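From: Meinir Kneath
To: Findusthorpe Traders list
Subject: Re: Window display guidance and the March rate notice

Dear members,

Several of you have written with the same concerns, and I am replying to the full list so that everyone has the same information. The message below is typical of those received.

> Our shop on Skyrme Street received the new notice this morning. It gives our frontage as 109 square feet, but the window has not changed and last year's figure was lower. Are we expected to pay first and dispute it afterward? Also, does the display guidance apply to small stands set inside the door, or only to the window itself?

On the first point, members are not required to pay a disputed amount while a review is open. Requests for review must reach the Grardale office in writing within 58 days of the date printed on the notice. Please include a copy of last year's notice and a simple sketch of the frontage with its measurements. The office will not accept measurements given by telephone.

We have been told that frontages were measured again over the winter, and that recessed doorways were included this time. The association did not agree to that change and has asked for the written basis for it. I will circulate the reply when we have it.

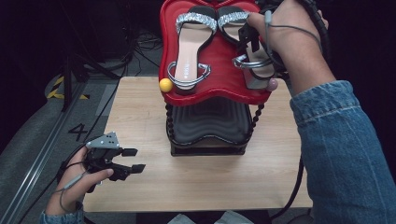
On the second point, the display guidance covers goods and fittings that stand within three feet of the glass. Anything farther inside the shop is a matter for the member alone. Stands near a door should leave the full width of the entrance clear during trading hours - this is a condition of the lease in most of the arcade units and was in force before the guidance was issued.

Members who wish to share the cost of seasonal fittings may still join the joint order through Wavora. The order stands at $2,045 and 7 shops have signed up so far. It will close at the end of March. Payment is due when the order is confirmed, and items cannot be returned once they have been unpacked.

Please send questions on either matter to me directly and keep the list free for general notices.

Yours sincerely,

Meinir Kneath
Secretary, Findusthorpe Traders Association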